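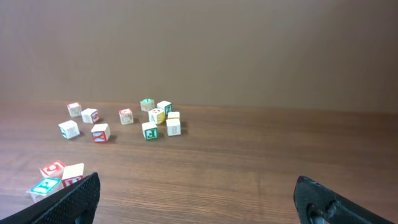

Alphabet blocks on the table at the Pletine robotics club, seen from between the fingers of a gripper.

The club's students have spent most of a school year teaching two arms to handle toy blocks. I asked their coach, who prefers to go unnamed, whether a toddler wouldn't be cheaper.

"Much cheaper," the coach said. "A toddler doesn't have to be calibrated."

The project is called Irkitz. The stated goal is to pick out letters and set them down in a row to make a word, and in July the club plans to show it at a student competition in Anda. I have sat through a lot of student demos, and my first question is always how many tries it took to get the good one.

"Last week we ran it 69 times on single blocks," said the student who keeps the log, a junior. "We wrote down the bad ones too."

And words? She looked at the coach before answering. Two so far, both short. The longest thing they have attempted has 7 letters, and it has never been finished.

I asked what the students had done themselves and what came in a kit. The answer took a while. The arms were bought as parts and put together by the club. The software that learns from recorded examples was downloaded. "We didn't write the learning part and we don't say we did," the junior told me. "We do the recording, and we decide what goes in."

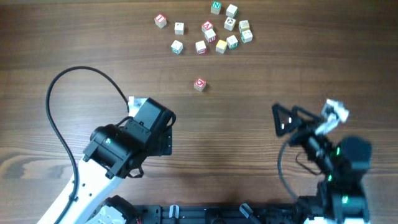
Deciding what goes in is where the arguments happen. One group wants the blocks spread out so the arms have an easy time. Another, led by a sophomore with strong opinions, says that's cheating. "If you line everything up first, what did the robot do?" he said. I had been about to ask the same thing.

The coach sides with him, up to a point. There are 9 students in the club and one table, so every hour spent on hard layouts is an hour the beginners wait.

I asked whether any of this would matter to a student who never touches a robot again. The coach shrugged. "Some of them learned to read a log. I'd settle for that."

The junior was less modest. She wants the long word done before Anda. I asked for the odds and she wouldn't give me any.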